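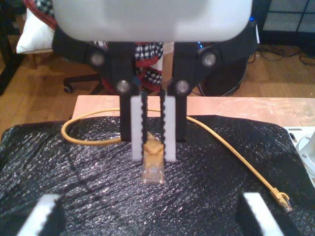 Passar cabo de rede em casa sem acreditar em tudo o que vem na caixa

Quase todos os guias sobre este assunto começam por uma lista de compras. Desconfio sempre disso, e desconfio mais quando a lista traz ligações para uma loja. Antes de gastar dinheiro convém saber se o cabo resolve alguma coisa no seu caso. No meu resolveu, mas não tanto como me tinham prometido, e metade do que comprei ficou numa gaveta.

A minha casa é comprida, com paredes de pedra no meio, e o router fica numa ponta. O técnico que cá veio propôs três repetidores Preda. Instalei um, emprestado. O telemóvel mostrava os tracinhos todos e as videochamadas continuavam a cair às nove da noite. O sinal forte entre o telemóvel e o repetidor não diz nada sobre o que se passa entre o repetidor e o router, e disso o técnico não falou.

Antes de furar paredes

Pegue num computador portátil, ligue-o por cabo diretamente ao router e meça a velocidade. Repita de manhã e à noite. Se o resultado já for mau, o problema está no contrato, no router ou na linha, e pode fechar esta página. Nenhum cabo de categoria nenhuma vai arranjar isso.

Se por cabo estiver bem e no quarto do fundo estiver mal, faça o ensaio barato: estenda um cabo comprido pelo corredor, pelo chão, e viva com ele uns dias. É feio e tropeça-se. Eu fiz isto em abril com um cabo emprestado pela minha vizinha Rodica Pop e foi o teste mais útil de todos. Fiquei a saber que o computador do escritório melhorava imenso e que a televisão ficava exatamente na mesma. Tirei a televisão do projeto e poupei um furo na pedra.

Que cabo comprar

Cat 5e chega para gigabit. Cat 6 custa um pouco mais, é um pouco mais rígido e dá alguma folga para o futuro, seja lá o que isso for. Comprei Cat 6 por causa da diferença pequena de preço. Cat 7 e Cat 8, nos anúncios dirigidos a casas particulares, parecem-me sobretudo uma forma de cobrar mais. O cabo blindado, se a blindagem não for ligada como deve ser nas duas pontas e à terra, serve de pouco, e dá muito mais trabalho a cravar.

O que interessa mesmo ver na embalagem é o material do condutor. Procure cobre. Se aparecer a sigla CCA, trata-se de alumínio revestido a cobre: mais barato, mais quebradiço, com mais resistência elétrica. Há lojas que escrevem a sigla em letra miudinha e há lojas que não a escrevem. Raspe um condutor com um canivete. Se por dentro for prateado, devolva a bobina. Fiz isso com a primeira que me chegou da Clurncombe e aceitaram a devolução sem discutir, o que me fez pensar que não era a primeira vez.

Para dentro das paredes quer-se condutor rígido, de fio único. O cabo multifilar é para os chicotes que vão da tomada ao aparelho. As fichas também são diferentes para um e para outro, e os sacos baratos nem sempre dizem para qual servem.

Medir o percurso

Meça com um cordel e não pela planta. O cabo sobe, desce, contorna a ombreira, volta para trás. A minha planta dava 53 metros no total; o cordel deu 74. Uma bobina de 100 chegou, com sobra para os erros, e tive erros.

O limite habitual para uma ligação de cobre é também de 100 metros, contando com os chicotes das duas pontas. Numa casa ninguém lá chega, por isso ignore quem lhe quiser vender amplificadores para um corredor.

Afaste o percurso dos cabos elétricos. Não os meta no mesmo tubo, em caso algum: é uma questão de segurança antes de ser uma questão de interferências. Se tiver de cruzar um cabo de eletricidade, cruze em ângulo reto. Li discussões intermináveis sobre a distância mínima quando correm em paralelo, com cada pessoa a jurar por um valor diferente. Deixei um palmo onde pude, um pouco menos atrás do roupeiro, e não dei por diferença. Consulte as regras do sítio onde vive se a casa for arrendada ou se o tubo passar por zonas comuns do prédio. 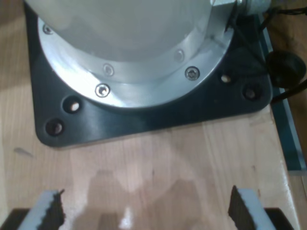

O armário de rede é onde mais se deita dinheiro fora. Para quatro cabos e um switch basta uma prateleira ventilada, ou uma caixa de parede pequena, aberta dos lados. Se quiser mesmo fixar uma placa ou um suporte metálico, veja primeiro que parafusos traz e compre a chave certa. Muitas peças metálicas usam parafusos de cabeça com encaixe interior, como os prateados que apertam esse anel de alumínio polido à volta da base, e a chave sextavada que vem de brinde costuma ser de metal mole e arredonda à segunda volta. Aperte todos só até encostarem, depois vá apertando em cruz. Se a placa for para uma parede de gesso cartonado, a bucha importa muito mais do que o parafuso, e as buchas que vêm no saco são quase sempre as piores que o fabricante encontrou.

Passar o cabo

Comece pela divisão mais difícil. Se falhar aí, ainda vai a tempo de desistir sem ter a casa toda esburacada.

Desligue o quadro elétrico antes de furar perto de tomadas ou interruptores. Os detetores de cabos baratos apitam para tudo, incluindo pregos e humidade, e às vezes não apitam para o que deviam. Uso o meu, mas não confio nele. Os tubos elétricos costumam subir ou descer na vertical a partir das caixas, e essa faixa de parede é para evitar, apite ou não apite.

Use uma guia de eletricista. Prenda o cabo à ponta com fita, desencontrando os fios para não fazer um chumaço grosso, e peça a alguém que empurre de um lado enquanto puxa do outro. Puxar com força estica os pares e estraga o cabo por dentro sem se ver nada por fora. Quando prender, pare, recue um pouco e rode. O gel lubrificante ajuda bastante em tubos velhos. Detergente da loiça seca, cola e há de se arrepender dele quando quiser tirar o cabo.

Nas curvas, faça-as largas. Nada de dobrar a noventa graus no canto do rodapé. Para agrupar cabos prefira fita de velcro às braçadeiras de plástico, que toda a gente aperta demais.

Deixe folga nas duas pontas, uns bons palmos, e escreva em cada ponta o nome da divisão antes de cortar seja o que for. Eu disse a mim próprio que me ia lembrar. Não me lembrei.

Tomadas ou fichas?

Aqui os fóruns dividem-se e eu tenho opinião. O cabo que vem da parede deve acabar numa tomada fêmea, fixa, e dela sai um chicote comprado já feito. Cravar uma ficha diretamente no cabo rígido funciona, mas cada vez que se mexe no aparelho mexe-se também no cabo que está dentro da parede. Uma tomada é mais fácil de montar e perdoa mais.

Há dois esquemas de cores, A e B. Nenhum é mais rápido do que o outro, digam o que disserem. Escolha um e use-o nas duas pontas. O B, numa ficha vista com os contactos virados para si e o cabo para baixo, lê-se da esquerda para a direita assim: branco e laranja, laranja, branco e verde, azul, branco e azul, verde, branco e castanho, castanho. Nas tomadas siga as cores impressas de lado, que a ordem física muda de modelo para modelo.

Destrance o mínimo possível. Já vi vídeos com muitos milhares de visualizações em que o autor destrança quatro dedos de cabo para trabalhar mais à vontade. Um centímetro chega bem, e menos é melhor.
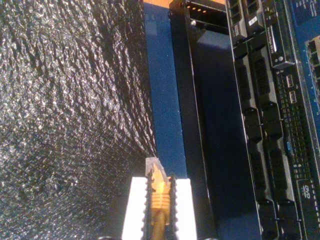 Quanto às ferramentas, o alicate de cravar mais barato que comprei não empurrava os contactos até ao fundo. A ficha parecia boa, passava no teste e falhava quando se abanava. Se optar pelas tomadas, precisa apenas de uma ferramenta de inserção e de um alicate de corte decente. A ferramenta de plástico que vem com a tomada dá para uma ou duas. À terceira já dobra.

Testar, e duvidar do teste

O testador que tenho é um Sidley, daqueles com uma fila de luzes. Diz se cada fio chega à outra ponta e se chega ao sítio certo. Não diz se o cabo aguenta a velocidade que pagou. Um cabo com um par mal emparelhado pode acender as luzes todas pela ordem correta e depois portar-se pessimamente. Os aparelhos que certificam a sério custam mais do que a obra inteira.

Por isso, depois das luzes:

Ligue o computador e veja a que velocidade negociou a placa de rede. Se disser 100 em vez de 1000 megabits, há quase de certeza um par mau. Refaça primeiro a ponta que lhe deu mais trabalho.
Copie um ficheiro grande entre dois computadores da casa. O teste de velocidade da internet mede demasiadas coisas ao mesmo tempo.
Mexa no chicote com jeito enquanto a cópia decorre. Se a ligação cair, troque o chicote antes de abrir a tomada.

O switch

Comprei um Cuno de 5 portas, sem ventoinha e sem configuração nenhuma. A caixa prometia prioridade inteligente para jogos. Liguei-o e desliguei essa função – há um interruptor atrás – sem notar a menor diferença. Para uma casa, um modelo simples de gigabit faz o serviço. Guarde uma porta livre, já que vai aparecer mais um aparelho.

Se quiser melhorar também o wifi, ponha um ponto de acesso ligado por cabo na outra ponta da casa, no modo de ponto de acesso e não no de repetidor. Foi assim que acabei por usar o Preda que tinha emprestado e que depois comprei ao técnico, com desconto. O manual esconde a opção no terceiro menu, debaixo de um nome que não ajuda.

O que faria de outra maneira

Tubo mais largo no troço do corredor. Dois cabos por divisão em vez de um, porque o trabalho está todo no furo. E tinha devolvido logo a embalagem de capas de borracha coloridas para as fichas, que continuam na gaveta por estrear.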